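Print this page | E-mail this page

# Callier Street Bird Notes: read me first

Last updated: 5 May 2018

Hi! So you've downloaded my bird notes, or somebody forwarded them to you, and now you'd like to know what all the columns mean. Fair enough. I kept these for myself for a long time before it occurred to me that anyone else would want them, and it shows in places.

The short version: it's a plain spreadsheet of birds I saw or heard from my back porch in Filberg, over 7 winters and the bits of spring on either side. There are 2,000 rows. One row is one kind of bird on one morning, so if I had juncos and a flicker over the same cup of coffee, you get two rows.

## What's in the folder

- `porch.csv` is the main file, and the one you want
- `species.csv` has the short codes I use and the ordinary names they stand for
- `weather.txt` is my own scribbles on wind and snow, typed up (very patchy, sorry!)

## The columns

**date** is year first, then month, then day. I switched to this after the first winter and went back and fixed the old ones by hand, so if you find a bird out of season, that's probably me swapping a month and a day.

**code** is the four-letter short name. I made up a few before I learned there was a proper system, and the made-up ones are marked with a star in `species.csv`.

**how** is either S for seen or H for heard. If it was both I put S.

**many** is the most I had in view at one time. For heard birds I left it blank. When a starling flock comes through I give up and write 100, so please don't do any clever math with those!

**feeder** says which feeder was up. I used a Nanora tube feeder to start with, then added a Gowda tray when the doves kept sliding off the perches (they are not graceful birds). The tray brought in far more sparrows, and you can see it in the numbers, so compare early winters with later ones at your own risk.

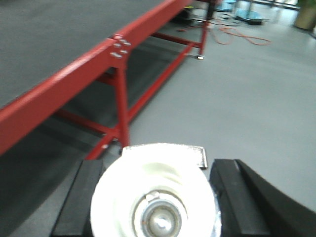
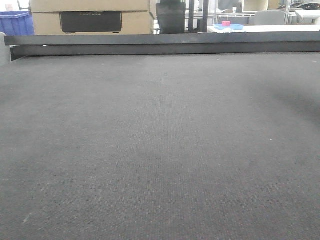
Can I use the notes to tell whether a bird is getting more common in Filberg?

Only in a loose way, and I'd be careful even then. One porch is a tiny patch of town, the feeders changed partway through, and I got better at picking out calls as I went along. The H rows for creepers and kinglets climb mostly on account of my ears. For the big obvious feeder birds, like jays and cardinals, I'd trust the pattern a bit more.

## Things I know are wrong

The February of the third winter is nearly empty. I had the flu and then the porch door froze shut, and between the two I missed most of the month. Blank days mean I wasn't looking. They don't mean there weren't any birds!

I also mixed up house finches and purple finches for longer than I'd like to admit. I've gone back over 18 rows that looked fishy and changed the code to FINX, which just means "a finch, and I won't swear to which."

Hawks are listed even when they only flew over. Gulls are not, for no better reason than that I don't enjoy sorting out gulls.

## Using it

Help yourself. Classes, club newsletters, your own charts, whatever you like. If you print any of it, put "Callier Street Bird Notes" somewhere near the bottom. And if you spot a mistake, write to me with the date and the code and I'll fix it in the next version, which usually goes up once the feeders come down for the summer.

Print this page | E-mail this page

Recent items

- Short codes, with the starred ones explained
- Cleaning a tube feeder without losing the little spring
- Doves on the tray: a grumble
- Which seed went moldy first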